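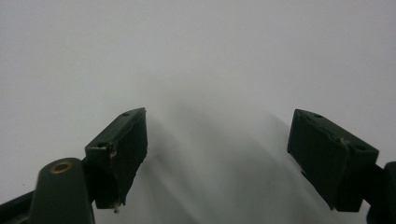
Forums > House & Home > Paint, Walls and Regret

Which white did you end up with, and do you still speak to each other?

wornard_64
We moved to Wornadley in March and the plan was to paint the living room white over one weekend. It is now July 2020 and I own 64 sample cards, most of them taped to the wall in an order that used to mean something. My wife likes the ones with a little gray. I like the ones that are white. We agree that the ceiling is a separate argument. Has anybody picked one and been fine with it?

gutterball
Builder's white, the big bucket, 142 dollars for the whole downstairs. Looks like a wall. People come over and stand next to it without comment.

marecklane
Please don't listen to gutterball. Cheap flat white shows every fingerprint and you can't wipe it without leaving a shiny patch. Get eggshell. And look at which way the room faces before you look at another card, north light turns everything blue and you'll think the store sold you the wrong can. Ask me how I know (dining room, twice).

gutterball
I've had mine since 2000 and I've wiped it plenty.

marecklane
Then I'd love to see it in daylight.

tworollers
North-facing here too. We went with a warm white that looked like melted vanilla ice cream in the can and I nearly cried. Two coats later it was just white. So don't judge it wet, and don't judge it on a card the size of a cracker either – paint a big piece of cardboard and move it around the room for a few days. Put it behind the couch, next to the trim, by the window at supper time.

wornard_64
We did the cardboard. The cat sat on it. He is now a warm white as well.

ninas_porch
My dog is called Nina and she was once half primer, so sympathy. Unpopular opinion: the gray ones are a fad and you'll be repainting in five years. My sister's whole house looks like a dentist's.

tworollers
Mine has a touch of gray in the hallway and it's lovely, thank you. Depends on the floor. Orange-y oak and gray white fight all day long.

wornard_64
Our floor is orange-y oak. I have shown this thread to my wife. She says the floor could be changed.

gutterball
Bucket. 142 dollars.

marecklane
Eggshell at least. I'm begging.

wornard_64
Update: we bought 2 quarts, one each, and we're doing the back of the closet door half and half. Whoever's side looks better with the hall light on gets the living room. The ceiling remains in dispute.

12 replies · 3 shares · Watch this thread
Tags: interior paint, white, north-facing rooms
Contact us | Terms and rules | Back to top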